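Home Posts Work About Contact

Sorting by color, and what happened to the kitting bench

Thursday, January 22, 2026
By the Plendside bench blog
3 min read

I work at Plodeo, in the Plendside building, on the kitting side. We put small parts into trays and bags for other people to assemble. There are 31 of us across two shifts. Since April we have had a robot arm in the training room, and I have been one of the people assigned to it.

The practice task is sorting cubes by color. Red goes with the red rim, blue goes with the blue rim.
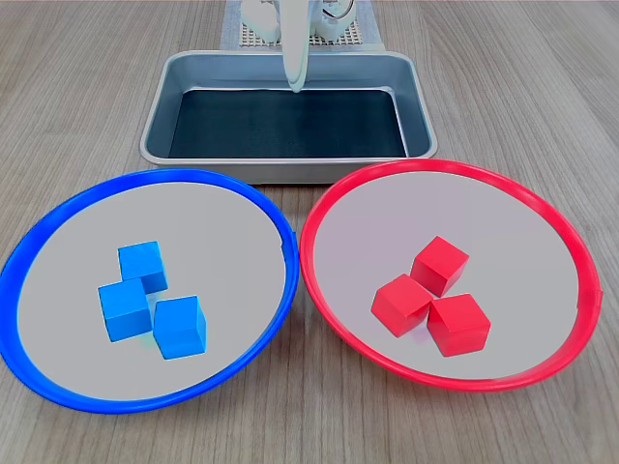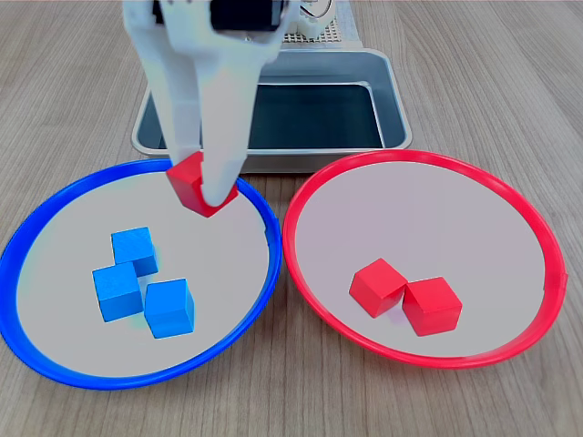

Same table, same plates, same metal tray in all three.
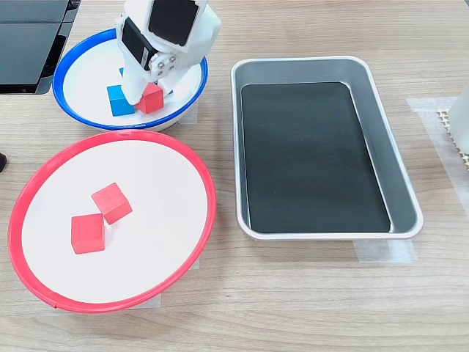 I get asked why grown adults spend a shift on blocks. The real parts come in bags of 100 and a lot of them are hard to tell apart even for me. With cubes, anyone walking in can see whether one is on the wrong plate. We also log every run, and the log is most of my job now. Start, stop, what was picked, where it was put, whether I stepped in.

My old job was on my feet at the bench, both hands going, talking to whoever was next to me. The new one is a stool and a screen. My back is better. I miss the talking. On a long afternoon I might do 40 runs and say maybe ten words to anyone.

The pay question came up early. Bench rate and cell rate were different for the first few months, which caused bad feeling, and the people who stayed on the bench were right to complain. It was sorted out in the fall and the two are now the same. No one has been let go. Three people who left were not replaced, and I think we should be straight about that when we say no jobs were lost.

What has changed most is who gets asked. The engineers from Yazzie used to come in, set something up and leave. Now they sit down with us first. Last month they wanted the trays moved closer to the arm, and two of us from the bench told them a person reloading would have to lean over it every time. They moved the trays back. I don't remember that happening with the old conveyor.

Training is still thin. I got one day and a binder. New people get half a day and my notes, so I have been rewriting the notes. The section on clearing a stopped arm is done. The section on Celtov, the logging program, is not, and they have changed the menus again.

Next up is real parts, starting with the plastic spacers. I've asked to keep one bench shift a week when that begins and am waiting to hear back.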